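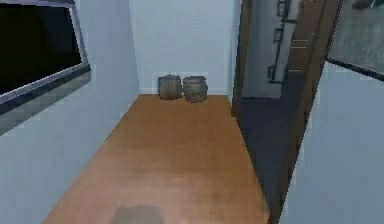
Open afternoon at the Padthorpe robot lab: the day the door won

Posted Dec 30, 2025

I've been meaning to write this up since November, when a bunch of us from the Rerwood makers' club drove over to Padthorpe for their open afternoon. The holidays ate my schedule, so apologies to Anjani Raju, who organized the whole thing and has asked me twice where my report is. It's here! It's long!

Quick background for those who couldn't make it. The Padthorpe people build navigation software for indoor delivery robots, the low rolling kind that bring you towels or lunch. Almost everything gets tried in a simulated apartment before it goes near a real hallway. So if you were picturing a hangar full of clanking metal (I was), the first hour is mostly a dim room with a big screen and very good cookies.

Our host was Wayne Dhillon, who has been on the simulator team for years and talks faster than I can type. He started us off in the hallway you see at the top of this post: wood floor, brown door standing open, two little basket-like containers down at the far end against the wall. The job sounds dead simple. Start at the near end, drive to the baskets, stop, turn around, come back. They call it the basket run and every new version of the software has to do it before anybody will look at anything else.

And it failed. In front of all of us! Wayne hit go, the view started sliding forward, and then it drifted right, toward the open door, slowed down, and quit. A red line of text popped up along the bottom of his other monitor. He said a word I won't put on the club page and ran it again. Same thing. Somebody behind me started giggling and I'm pretty sure it was Réjean.

What I loved is that they didn't hustle us along to the next room. Ghislain Girard, who handles the safety side, pulled up a chair and they just started digging while we stood there eating cookies. The trouble was in the map. The robot keeps its own floor plan, and in that floor plan the door was shut. So the software figured it had a nice flat wall on the right to follow. It went hunting for the wall, found a door leaf sticking out at an angle where there shouldn't be one, and the collision check shut the motors off.

Ghislain was weirdly pleased about the last part. The way he sees it, the map was wrong and the steering was wrong, and the stop still did its job. He showed us the log from the night before: 70 basket runs, 13 of them ended at the door. No one had read the log yet, as it had finished while everybody was putting out chairs for us.

Réjean Doucette asked what I was wondering too, which was so what, it's a pretend door. Ghislain had an answer ready. They'd had a similar mix-up on a real machine, a delivery cart named Futness (I asked twice how to spell it). An open closet door, an old map, and the cart clipped the edge of it and sat there pushing. The wheels kept turning for 2 seconds before the stop kicked in. No injuries, one ugly gouge in the door. The stop limit got a lot tighter after that, and it's why a failed run in the simulator now blocks a release. I looked at the little hallway a bit differently after that story.

Wayne's fix took maybe ten minutes. He told the planner to trust what it senses over what the floor plan says whenever the two disagree about a door, and to slow down until it has made up its mind. Then he ran it again. Slow, slow, slow past the door, on down the floor, stop at the baskets. We clapped! He was very clear that one good run proves nothing and it would all have to go through the overnight batch again, so I'm not reporting it as fixed. I've emailed to ask how it came out and haven't heard back.

After that we got the workshop tour from Chang-ho Bang, and I took terrible notes because I was having too much fun. They have a real Kowalchuk cart up on blocks with the covers off, and you can push the bumper strip with your finger and hear the relay click. I did it a lot. Chang-ho said the bumper is the last resort and if it ever gets touched in normal use they write it up, even if it was only a chair leg.

Some practical stuff if you go next time. Parking is behind the building and the sign is tiny. Wear something warm, the workshop was freezing. Bring questions, they really do want them. Kids are fine in the simulator room but the workshop is 13 and up, and they check.

Anjani is working on a spring date and wants a head count, so leave a comment below if you'd like a seat in the van. I already called the front one.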